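"It can put the shopping away, provided you don't buy much"

The woman who runs the trials at Ternska has a kitchen at home in Lustirthorpe that she describes as "a disgrace". She finds this funnier than her family does, given that she spends her working day trying to get a pair of robot arms to tidy up.

"People ask when they can have one," she says. "I ask them what they'd want it to do, and they say everything. So I ask for one thing, and they say the washing-up, and I change the subject."

What her arms do is clear a table. A tin goes here, a packet goes on the tray, something small goes in a drawer. The current round is known in the office as Choo, after the noise one of the joints used to make, and has got through 2635 attempts since August.
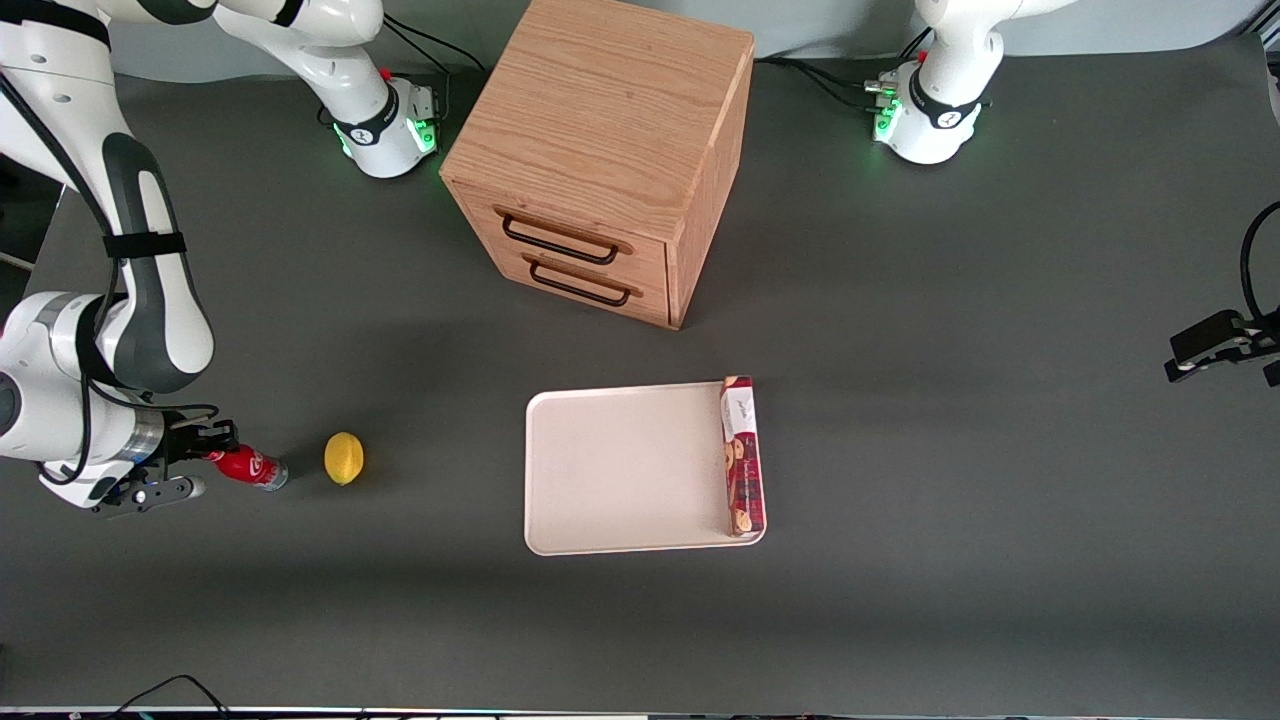
The right arm with a cola can, a lemon close by and biscuits on the tray.

How many of those went well? "Nearly 70 per cent, on a kind day. A child of four would beat us, but the child would want paying in biscuits."

Fruit is her least favourite subject. "A can is the same can every time. Lemons are all different and they roll. I've stood there at 2 in the afternoon pleading with a lemon."

Drawers are another sore point. Pulling a handle is fine, she says, until the whole cabinet comes along with it. A rival group, Stirnska, has gone for shop shelves instead, and she admits to some envy. "Shelves stay put. Shelves are lovely."

I ask whether she would trust the arms with her own plates. There is a long pause.

"The cheap ones," she says. "Supervised."

And the date when the rest of us can stop tidying? She won't give one, though she does want 2000 more goes at the table before anyone mentions stairs.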